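Ojeda Residents' Association
Minutes of the General Meeting
Held October 15, 2022, in the lower hall, Cirnodero Building

1. Opening
The chair called the meeting to order. A quorum was present. The minutes of the June meeting were approved with one correction: the fence repair was charged to the grounds account, and the minutes had shown it under general upkeep.

2. Water supply
The secretary read a letter from Sellov, the contractor for the main line. Work on the upper section is complete. The lower section, 379 feet in length, remains to be replaced. Sellov has asked for access to the Peva Lane gate on 4 working days. Access was granted, on condition that the lane stays open to residents in the evening.

3. Parking
Three written complaints were received concerning the spaces behind the Cirnodero Building. The meeting agreed that permits will be checked from the start of next month - first with a written notice, then with a fee.

4. Wall finishes, shared workroom
The meeting took up the choice between plain paint and a patterned covering. Members in favor of pattern spoke of swirling waves in mint green, pale teal and dusty pink-lilac, with black contour lines. The sum of $300 was proposed as a limit for materials.

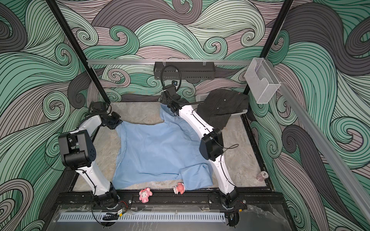 A member from Peva Lane objected that the spending limit left nothing for preparing the old plaster, and asked that the item be held over until a written estimate is in hand. The motion to hold over was seconded and carried.

5. Other business
The key to the bicycle store will be kept at the front office. The notice board by the stairs is to be cleared of expired notices.

The meeting was adjourned.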